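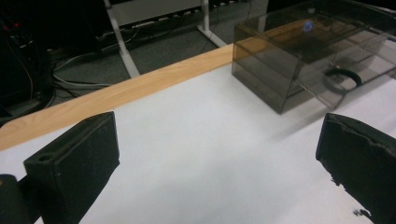
Anyone else's returns room gone over to grippers?

torquebunny
Posts: 270
So we've been on the Hevell cell since March and I want to hear from people who've lived with one longer. I used to unpack and sort display cases by hand at Birkett, now I mostly stand next to a white table and watch fingers open and close. My back is thrilled! My brain, not so much. The job title changed to "cell attendant" and the pay didn't move.

mossy_dan
We got ours at Pletano the year before last. The boredom eases up once they let you teach it new picks, so push for that. Ask for it in writing too. I did five months of babysitting before anyone offered me the training, and I only got it by pestering my lead every single shift.

kestrel44
Can't agree with the "my back is thrilled" crowd. I swapped a sore back for a sore neck and a headset full of beeps. And the pads! Who is changing the pads at your place? Ours go ragged along the inner edge, shed black crumbs all over the white top, and then it's me wiping them up before the clear plastic stuff goes through. Wasn't in the job description last time I looked.

torquebunny
Pads are me as well, lol. One side always goes before the other and I have no idea why. The good one still looks fuzzy and fine while its partner is falling to bits. Do you swap both or just the bad one?

mossy_dan
Both, always. One fresh and one old and the grip comes out uneven — I've dropped a smoked acrylic box that way and had to fill in form 3113 for it.

ferrous_lil
Swapping both is a waste, we change singles at Brelline and log it. Never had a drop from that. I'd look at your alignment first, Dan.

mossy_dan
Alignment was checked the same morning. Agree to disagree.

kestrel44
See, this is my point. Three of us arguing about padding, and I was hired to pack. Our room did 800 pieces on a good day with people talking to each other. I miss the talking more than the packing.

ferrous_lil
Fair, I miss that too. We moved our breaks so the two cells stop together and it helped a lot.

torquebunny
Ooh, I'm stealing that. Will ask about the teaching thing tomorrow and report back.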